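# Finding the highest common factor with Euclid's method

Most pupils learn to find the highest common factor (HCF) by writing out all the factors of each number, or by drawing factor trees. Both work well for small numbers. For larger ones they get slow, and it is easy to miss a factor. Euclid's method needs only division with remainders.

I teach it to Year 9 upwards, usually in one lesson, and it needs no calculator.

## The steps

1. Write down the two numbers, larger first.
2. Divide the larger by the smaller and note the remainder.
3. Throw away the larger number. Keep the smaller number and the remainder.
4. Repeat until the remainder is 0.
5. The last number you divided by is the HCF.

## A first example

Take 91 and 35.

- 91 = 2 × 35 + 21
- 35 = 1 × 21 + 14
- 21 = 1 × 14 + 7
- 14 = 2 × 7 + 0

The last number we divided by was 7, so the HCF is 7. Check: 91 = 7 × 13 and 35 = 7 × 5, and 13 and 5 have no common factor apart from 1.

## An example that stops early

Now try 804 and 268.

- 804 = 3 × 268 + 0

The remainder is 0 straight away, so the HCF is 268. Pupils often distrust this and want to carry on. If the smaller number divides exactly into the larger one, it has to be the HCF, as no factor of 268 can be bigger than 268.

Change one number slightly and the answer changes a lot. For 806 and 268:

- 806 = 3 × 268 + 2
- 268 = 134 × 2 + 0

The HCF is now 2.

## Why it works

Suppose a number d divides both 91 and 35. Then it also divides 91 − 35, and 91 − 35 − 35, which is the remainder 21. So any common factor of 91 and 35 is a common factor of 35 and 21. It works backwards too: anything that divides 35 and 21 must divide 2 × 35 + 21. The two pairs have exactly the same common factors, so they have the same HCF. Each line of working swaps one pair for a smaller pair with the same answer.

## Setting out the working

Ask for one division per line, with the equals signs lined up. Underline the number you divide by each time, then look for it at the start of the next line. If it isn't there, something has been copied wrongly.
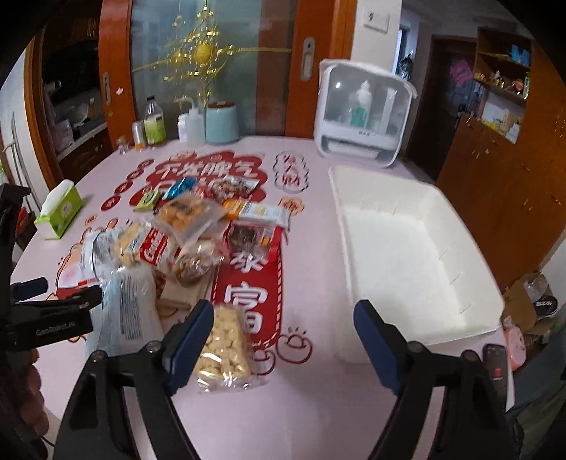
The commonest mistake is giving the last quotient as the answer. In the first example the last line is 14 = 2 × 7 + 0, and a fair number of pupils will write 2. Underlining the 7 mostly cures this.

## Getting the lowest common multiple as well

Once you have the HCF, multiply the original numbers together and divide by it. For 91 and 35, divide first to keep the numbers small: 91 ÷ 7 = 13, then 13 × 35 = 455.

## Practice

Find the HCF of each pair, then the lowest common multiple.

- 84 and 30
- 143 and 65
- 268 and 67

The HCFs are 6, 13 and 67. The lowest common multiples are 420, 715 and 268.

Ursina Pichler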